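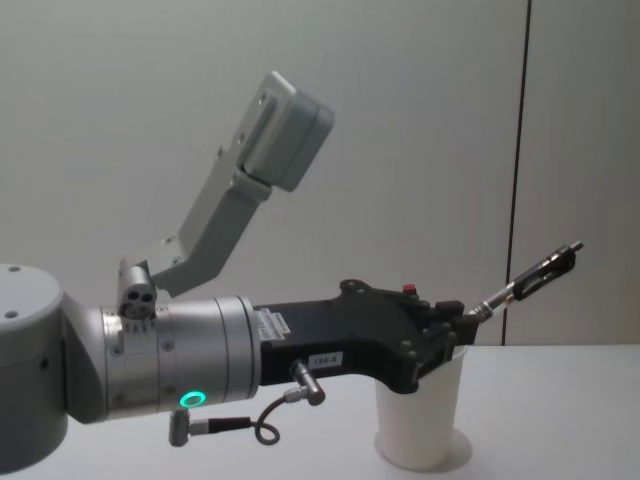

Bring Back the Long Lunch

2023-08-09

My grandmother never ate lunch standing up in her life, and I eat mine that way four times a week. I've been thinking about this a lot since our trip to Stonora last December, which was supposed to be a cheap week of walking and ended up being a week of sitting down at one in the afternoon and not getting up again until almost three.

If you haven't been to Stonora (and why would you, the bus only goes there twice a day), it's a hill town with one bakery, one pharmacy and a lunch place called Sorrentino with paper on the tables. Everything else closes at half past twelve. The hardware store closes, the post office closes, even the guy who sells phone cards pulls down his shutter. The first day this drove me up the wall! I needed a plug adapter and I had to wait until three-thirty to get one. By the fourth day I was looking at my watch at noon like a kid waiting for recess.

So my opinion, and I know it's an unpopular one with people who run offices, is that a half-hour lunch is too short to be any use. You can't cook in it, you can't walk anywhere decent and back in it, and you can't have a real conversation with anybody because both of you are chewing. We would be better off with an hour and a half in the middle of the day and going home a little later.

I can hear my sister-in-law already. She has two kids and a daycare that charges by the minute after six, and she'd take a ten-minute lunch if it got her out the door sooner. Fair enough! I don't have an answer for her except that daycare shouldn't work that way either, and that's a whole other essay. I'm not saying everyone should be forced to sit over soup. I'd just like it to be something you could pick.

When I worked at Jerkine, years ago, we had a cafeteria. It wasn't a good cafeteria. The chili was fine and the fish was a mistake, but there were long tables and you sat wherever there was a chair, and I got to know people from billing and shipping that I'd never have met otherwise. Then they closed it to save money and put in vending machines, and within a few months everybody was eating over their keyboards. I still remember the crumbs. You'd sit down at somebody else's computer to fix something and the space bar would crunch.

What bugs me is how proud we all are of it. People tell you they worked through lunch the way they'd tell you they ran a marathon. I've done it myself. I once bragged about eating a granola bar in a stairwell between two meetings, and neither meeting, as far as I can remember, led to anything.

And the food we've come up with to match! There's a place called Clistov near my current job that sells salads in a tall cup so you can eat them while you walk. All the dressing is at the bottom and all the good stuff is on top, so you get four bites of chicken and then a whole block of wet lettuce. It costs more than the lunch special at Sorrentino did, and that one came with bread, a pasta, a little plate of greens and coffee.

I've been trying my own version since spring. Two days a week I block off my calendar from noon to one-fifteen and I go sit somewhere with a plate, a real one if I can get it. Sometimes a coworker comes along and sometimes I bring a library book. My boss asked about it once, kind of sideways, and I told her I'd be staying later to make up for it, and she said okay. That was the entire conversation I'd been dreading for a month.

Some weeks I only manage one. Last week I managed none and had crackers in the car. But on the days it works I come back in a better mood, and I quit wandering over to the vending machine at four. I even called my aunt from the bench outside the deli the other day, and we talked until my iced tea was all melted ice. She wanted to know if I'd been fired, calling at that hour. I told her no, I was at lunch, and she said well, good, what are you having?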